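Khairul Entili is an actor and stage director. He is best known for playing the harbor pilot Tiren in the television drama Cavangate, in which he appeared in 62 episodes over five seasons. He also had a recurring part in the crime series Skarkonano.

Entili began acting in school plays and joined a touring theater company at the age of 18. He spent nine years with the company, mostly in supporting parts, and worked as a stage carpenter between tours. His first screen role was a single scene as a bus driver in the short film Kos, directed by Crescencio Aguirre.

Aguirre later cast him in Cavangate. Tiren was written as a guest character for the first season and was meant to leave after three episodes. The part was made permanent before the second season, and Entili stayed with the show until it ended.

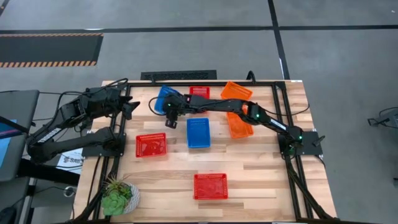

Wooden tabletop with red, blue and orange mesh baskets

After Cavangate, Entili returned to the stage. He directed a two-act version of Kos, which opened in August and ran for six weeks. Reviews praised the staging, though several found the second act too long. A shorter version toured the following year with a smaller cast.

In Skarkonano he played a retired judge who advises the lead detective. He left the series after its second season and was not replaced. He has also recorded audiobooks and narrated two nature documentaries.

Entili rarely gives interviews and has no public social media accounts. A stage reading of his first play, The Lower Landing, took place on 2025-03-29, with Aguirre reading the part of the father.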